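Household Packing Materials: Changes at the Stongate Recycling Center

Residents who use the Stongate Recycling Center will find a new arrangement for packing materials beginning in August. The change affects foam, paper padding, air pillows and cardboard inserts. Curbside collection remains as it is, and none of these items except clean cardboard may be placed in the curbside bin.

Until now, all packing materials other than cardboard have gone into a single container beside the east gate. Loads from that container were often mixed, and in the spring the district was informed by its hauler, Pomex, that mixed loads would no longer be accepted for sorting. The district council reviewed the matter and approved separate bays, which have been built along the north wall where the garden waste trailers used to stand. Garden waste is now received at the lower yard, reached by the Trindau Road entrance.

The bays are marked by material. Rigid white foam blocks of the kind packed around appliances go in the first bay. Soft foam sheet and foam wrap go in the second. Paper padding and molded paper trays go in the third, and air pillows, once deflated, in the fourth. Please remove tape and shipping labels before you arrive. Foam that has been glued to wood, fabric or carpet cannot be accepted in any bay and should be taken to the general waste counter.

Loose fill, sometimes called packing peanuts, must be tied in a clear bag no larger than 50 gallons. Staff will turn away open boxes of loose fill on windy days. A household may bring up to 5 bags per visit without charge. Businesses should apply for a commercial permit, which costs $60 per year and may be obtained at the front office.

Clean material that is still in good condition may be left at the reuse shelf inside the main building. The shelf was proposed last winter by Agata Villa of the resident services office and has been well used by people preparing to move house. Items on the shelf are free to anyone. Material left there for more than 16 days is moved to the appropriate bay.

The district wishes to thank Zdzisław Kurek, who drew up the plan for the new traffic lane, and Elisa Tedesco, who prepared the signs in three languages. Printed copies of the guide are available at the front office and at the public library. Groups wishing to arrange a visit to the center should write to Cinzia Sala at the resident services office.

Hours at the center are unchanged. The gates open at 8 a.m., and the last vehicle is admitted at 4:30 p.m. The lower yard closes half an hour earlier. Vehicles with trailers should continue to use the Trindau Road entrance and wait at the scale for directions.

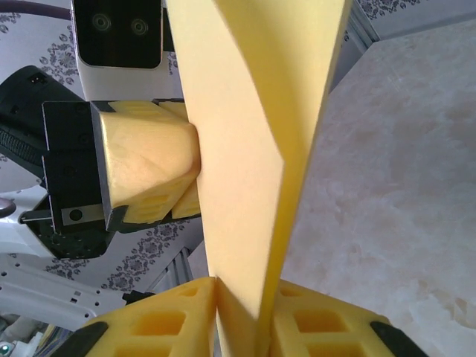 Residents who are unable to bring materials to the center themselves may ask the front office for a place on the monthly pickup list.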